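4/7/20

Notebook, family stress study (Jornmont cohort), second wave of coding. I write this for myself and for whoever takes over the ratings in May, when I will be on the other project.

State of the data today. We have 133 participants with complete questionnaires at both time points. The recorded speech samples are fewer, 71 of them usable for coding. The rest are too short, or the participant speaks about something else for most of the five minutes (one spoke only about his bicycle, it was a nice recording but I cannot rate it). I moved the unusable ones to the folder "hold" and did not delete anything.

The task, in case somebody reads this without the protocol: the participant talks for five minutes about a close relative, without interruption, and we rate criticism, warmth and over-involvement from what is said and also from the tone. The schizotypy questionnaire is filled in before the speech sample and never after. In the first wave the order was mixed for the first weeks, so please check the column "order" before you compare anything between waves.

Problem of this week: the criticism ratings. Cadi and I have both coded the same 30 samples, blind to the questionnaire scores. For warmth we agree well. For criticism we agree when the sentence is strong ("she makes me feel stupid") and we do not agree when it is only in the tone. I was trained on written transcripts and I think I still listen too much to the words. Cadi gives a criticism code for a sigh, I almost never do.

We went through nine of the disagreements together this morning. My summary of it:

– Four were my mistake. I missed a tone that is clear on second listening.
– Two were irony. "Oh, he is very helpful, my brother." I coded this as a positive remark. I have to ask a native speaker for such cases and not decide alone.
– Three we still do not agree on, marked with a red flag in the sheet. 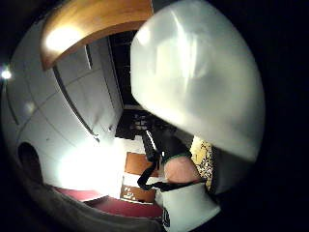 For the three with a red flag we use the rule from the manual: if the tone is not clear after two listenings, there is no code. I do not love this rule, because it makes quiet families look less critical than they are, but it is at least the same for everybody. I wrote it on top of the coding sheet, in capital letters.

Second matter, the reaction time task. The version in Trarketti, the old script, waits 260 milliseconds between the prime word and the target word. The new script had another value in the file and I did not notice it until I compared the log files line by line. Only the pilot sessions are affected, no real participant. I have corrected it and saved the script under a new name, with "checked" at the end. Please do not use the one without "checked".

The words themselves also need a look. The negative words about family ("blame", "nag", "disappoint") are on average longer than the neutral ones ("carpet", "lid"). A slow answer can then come from the length of the word and have nothing to do with its meaning. I will make a new neutral list, matched on length and on frequency. Price has a frequency list that we used before for the memory study, I will start from there.

Analysis, first look only, not to be cited. Higher perceived criticism goes together with higher scores on the unusual experiences scale. When I put depression and anxiety in the model, the relation becomes smaller by half or a bit more. I expected it to become smaller, but less than this. Possible reasons:

a) mood really explains a big part of it,
b) the perceived criticism item is a single item and partly measures mood by itself,
c) something is wrong in my scoring of the anxiety scale (I will check the reversed items first, before I think about anything more interesting).

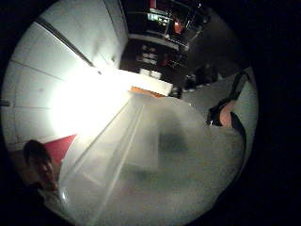
Nikotside site, second floor

Checked (c) after lunch. Two reversed items were not reversed in the second wave file. I fixed it in the syntax and left the raw file as it was. The relation between criticism and unusual experiences is now a little stronger than before the fix, and it is still clearly weaker with mood in the model. So a) and b) stay open. For b) I can use the longer criticism scale, which we only have at the second time point. It is better than nothing.

I want also to try warmth as a separate predictor. Most papers I have read look at the negative side only, and in our samples there are relatives who are very critical and very warm in the same five minutes. If I listen to these recordings I do not have the impression of a stressful home, it is more a loud one. A simple sum score would lose this. Interaction term, centered variables, and plot it before looking at the p value.

I sent the above to Cadi with the question whether we should pre-register the interaction now or call it exploratory.

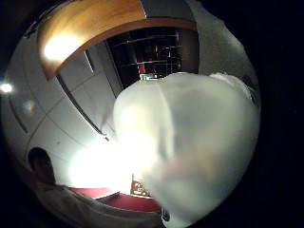

Cadi Craddock wrote back that we have seen too much of the data already and it must be called exploratory, and that she would prefer to test it properly in the third wave, with the hypothesis written down before the first participant comes. She also thinks over-involvement is the better candidate, and that our ratings of it are the ones we should trust least at the moment, with so few samples above zero.

She is right about the first point. On the second I am not sure. Over-involvement in a young adult who still lives with the parents is difficult to separate from normal care, and the manual was written with older patients in mind. I will count how many of our participants live at home, the variable is in the first wave file under "housing".

To do:
– new neutral word list, lengths matched
– send the two irony samples to a native speaker, without my code
– re-run all models with the corrected anxiety scale, old output into the folder "old"
– double coding of ten more samples for criticism, then calculate agreement again
– ask if the consent form covers keeping the audio after coding is finished. I believe yes but I could not find the sentence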